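Labeling hand actions in egocentric video: our method, step by step

This page explains how we mark hand actions in first-person video, so that a robot policy can learn from them. The method was first written by Da-eun Kwak for the Tekdale packing recordings. We have 3,787 clips from that work, and 2,000 of them are labeled by two persons.

Before you start

You need the clips, the label sheet and a video player that can move one image at a time. Please read the verb list once. It has 11 verbs, and you should not add a new one without asking Kristaps Vanags.

Step 1. Find the contact points

Play the clip at normal speed without writing anything. Then go back and mark each moment when a hand touches or leaves an object. If the hand is hidden behind a box, mark the last moment when you are sure.

Step 2. Write one line for each hand

Left and right hands get separate lines, also when they work on the same object. In our first version we had only one line for both, and the policy mixed up the holding hand and the moving hand. After we separated them, this mistake became rare in the tests by Rasmus Ozoliņš.

Step 3. Choose the verb

Use the verb for what the hand does now. The purpose goes in the next column. For thin material such as labels and tape, we use "hold", "pinch", "peel" and "press".

In the clip below, the left line gets "hold" with the object "shipping label", and the right line gets "pinch" with the object "backing paper". The green and tan box and the brown parcel are written as nearby objects. Neither hand gets "press" at this moment.

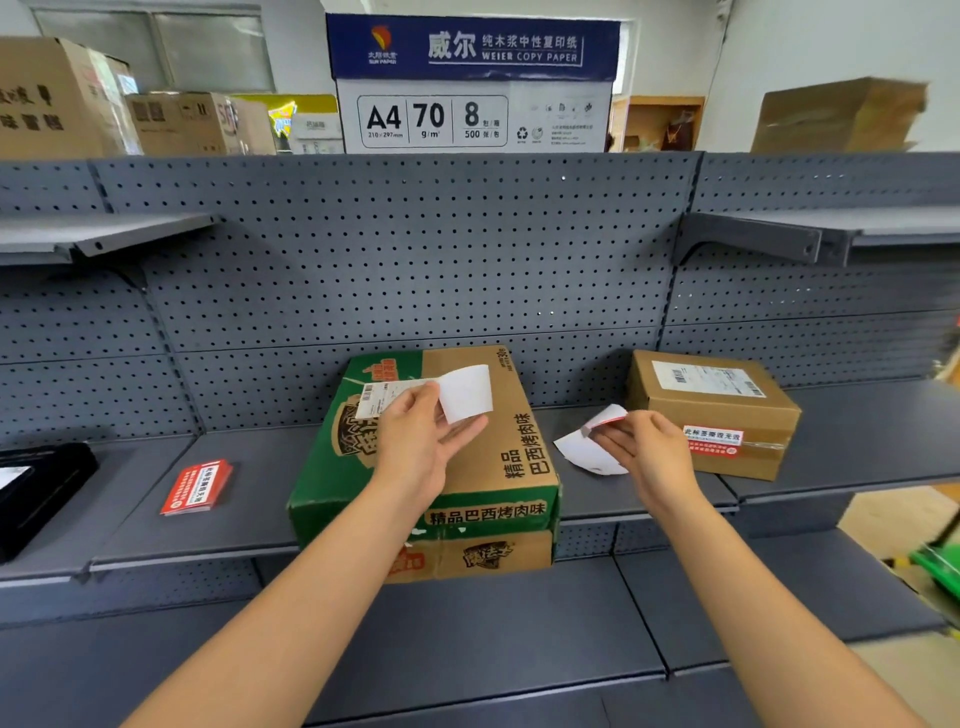
Step 4. Compare with the second person

Open both sheets side by side. If the contact points differ by more than 4 images, watch the clip together and agree on one value. If you cannot agree, write "unclear" and leave it. Such clips are kept out of training, but we use them on Wednesday when we discuss the verb list.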